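Research > Working papers > Automation and everyday work
Reading time: 4 min

4. Results from the kitchenware bench

4.1 What the packers handed over

The Listatik line ran in the returns room at Van Rooij from the first week of March. Before that, every returned kitchen item was unpacked, laid out, checked and boxed again by hand, by a team of 12 working in two shifts. The team picked the first jobs to hand over themselves, and they picked well! Pots came first (heavy, awkward, hard on the wrists by the end of a shift), then lids, then small appliances. We built the practice bench from goods like the ones they named and put an ordinary tablecloth under them, so that the arm would learn on a surface with a strong pattern and soft folds. 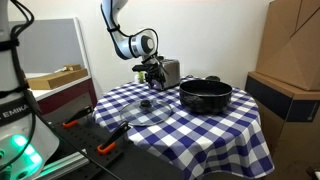
4.2 How the job of checking changed

We logged 559 attempts on this bench, and a packer was present for 500 of them. We had expected the packers to watch and take notes. What they did was far more useful, and it was a joy to see. They argued with us about where a lid should be put down, which side of a pot to approach from, and how much room a hand needs beside a toaster. Trudy Lowther, a shift lead with long experience of returns, rewrote our task sheet twice, and the second version is the one we still use.

Her sheet replaced our terms with the ones used on the floor. "Clear reach" means that the gripper can come down to an item without passing over another one. "Close neighbor" means that two items stand near enough for one to be knocked while the other is picked. New starters learned both terms in a morning, and the engineers picked them up nearly as fast.

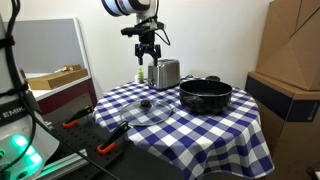 Skill in this kind of work has often been treated as something that drains away once a machine arrives. Our interviews at Van Rooij point to a livelier picture. Packers told us that they now spend more of the day making decisions and less of it lifting, and several had begun to plan a layout before touching anything. The setup in Figure 2 is a good case. The small bottle right beside the toaster is a close neighbor, while the glass lid, lying flat with its knob up, has clear reach from above. A packer reads that at a glance, and it took us a good many failed attempts to get the same judgment into the planner.

There were costs as well. The quiet stretches between items went away, and with them a lot of talk. Two packers said they missed it, and one asked to move back to the manual tables on the Sunday shift, which was agreed. Ostap Chornovol, who ran the interviews, also found that people felt unsure about when they were allowed to stop the arm. A plain rule fixed most of this: anyone may stop it, at any time, and no form is filled in afterward.

4.3 Layouts and agreement

To see whether the new terms held up, we asked packers to mark 80 layouts on paper, working alone, and then to compare notes in pairs. Most of the disagreements were over lids. Some packers treated a lid and its pot as one item wherever they lay, and others wanted them marked apart as soon as the lid was off. Figure 3 shows the kind of layout that set off the longest talks, and both readings are perfectly sensible. We now let the packer on shift choose, and the Gresska planner follows that choice until the shift ends.

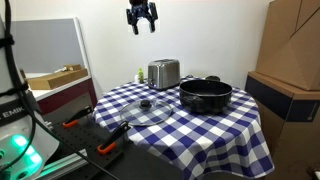
Figure 3. Bench layout with the pot uncovered and its glass lid flat on the cloth.

The same marking sheet is being tried at Jamden, where the goods are mostly garden tools. Early comments from the floor there are warm, although "close neighbor" has already been shortened to "neighbor," and we expect the sheet to change again before the next round of interviews.

Contact | Copyright Listatik project | Back to top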